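Kanodcombe Owners' Support
Ticket: Zivcombe 19 bogs off the bottom, then cuts out over jumps
Status: Solved
Opened by: Fenna Verbruggen
Bike: Zivcombe 19, carbureted four-stroke, stock exhaust, 108 hours

First post

Hi everyone! I love this bike to bits and I want it back on the track at Resdale, so I'm writing down everything I can think of.

It idles fine. From a stop, if I whack the throttle open, it coughs and hangs for a second before it pulls. On the track it's worse: landing from the big tabletop the engine cuts completely for a moment, then comes back with a bang. Midrange is lovely, top end is lovely. Started in May, got bad over the summer.

Done so far: new plug, clean air filter, fresh fuel, tank vent hose checked and clear.

Reply from Cheon, support

Great write-up, thank you. A bog off the bottom and a cutout on landing can be two separate faults, so please do one thing at a time and ride it in between. Start with these:

Float height. Measure with the carb tilted so the float tang just touches the needle pin without squashing it.
Accelerator pump. Take the airbox boot off, look down the throat and snap the throttle. You want one clean squirt the instant the slide moves.
Wiring behind the number plate. Wiggle it with the engine idling.

Update 1

Carb came off in one evening, which is a record for me! Float was at 9 mm, and the manual wants 9 mm, so that's good. Pump squirt was late and dribbly. The diaphragm had a tiny split near the edge, so small I had to flex it under a lamp to find it. New one ordered.

Wiggled the harness, nothing at idle.

Update 2

Diaphragm in, and wow. It picks up straight off the bottom like it did when I got it! Huge grin all the way around the practice field. Still cuts out on landings though, exactly the same as before.

Reply from Cheon, support

One down! For the cutout, wiggle again at 3,000 rpm instead of at idle, and have a good look at the kill switch lead where it bends around the bars. Turn the bars lock to lock while you do it. If you get nothing, unplug the kill switch at the connector and do a few slow laps somewhere safe. You'll have to stop the engine by stalling it in gear, so practice that first.

Update 3

FOUND IT! At 3,000 rpm with the bars hard left it stumbled every time. The kill switch lead had rubbed through on the back of the bar clamp, and the bare copper was touching metal whenever the front end moved. I cut the bad bit out, soldered in a new piece, put heat shrink over it and rerouted it in front of the clamp with a bit of slack.

Full afternoon at Resdale, every jump, both tabletops, no cutouts at all. I'm so happy with this thing. 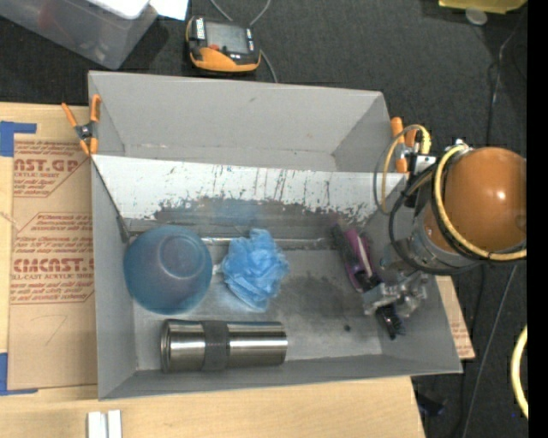
Gray bin with the blue bowl upside down at left.

Reply from Cheon, support

Fantastic news, Fenna. Check the lead again after your next couple of rides and make sure it isn't pulling tight at full right lock. I've added the bar clamp rub to our notes for the Zivcombe 19. Closing this one, but reply here if it comes back.

Closed October 18, 2025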